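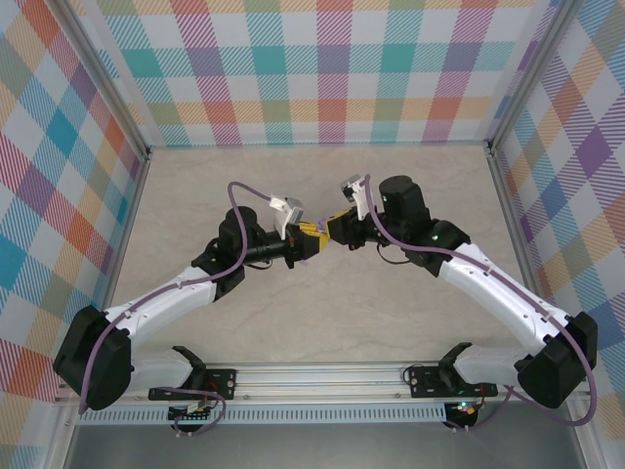 Re-coating honed marble-look floor tile: sealer failure after 2 months

Forum: Floors and Surfaces > Sealers and Finishes

tilt_and_grout
Porcelain with a pale beige marble print, matte finish, 334 square feet in a ground floor hallway. Sealed with Prastolico penetrating sealer in March, two coats, 33 minutes between coats. There is now a gray haze along the joints and water no longer beads on the grout. Tile faces look fine except near the door. Strip and redo, or spot treat?

Kong_Miter
Porcelain doesn't need a penetrating sealer. Absorption is under half a percent, so the product has nowhere to go and dries on the face. The haze is residue. Strip it with the solvent listed on the can and seal the grout only.

dxiong
Agree on the tile, not on the haze. If it follows the joints and the faces are clean, I would look at efflorescence first. Ground floor slab, spring, moisture moving up – salts come out at the grout because that is the only open path. Put a drop of white vinegar on a hidden joint. Fizzing tells you little on cement grout, so scrape some of the haze off and see if the powder dissolves in plain water. Salts will, sealer residue won't.
Deming Xiong

Kong_Miter
Efflorescence is white. He said gray.

dxiong
It's white when it's clean. With foot traffic on it, it picks up dirt.

tilt_and_grout
Scraped three joints. Powder from two of them dissolved, the third left a film on the spoon. The third is the one by the door.

Skokico fan
So you're both right. Door end probably got a heavier coat. What did you wipe off with?

tilt_and_grout
Cotton towel, same one for the whole hallway. It was saturated by the end, and I finished at the door.

Kong_Miter
There's your film. I still say strip the whole floor. Doing half of it leaves a line.

dxiong
Not on unsealed matte porcelain. Strip the door end, rinse the rest, let it dry, then tape down plastic sheet for a day and check for condensation. No point sealing grout over a wet slab.

Povmont_Dave
Does the tape test count for anything? Our flooring rep only accepts probe readings.

dxiong
It's a rough screen. A dry result doesn't clear the slab. A wet one is enough to stop work.

tilt_and_grout
Plastic is down. Lot number on the sealer ends in 1019 if anyone else has had trouble with it.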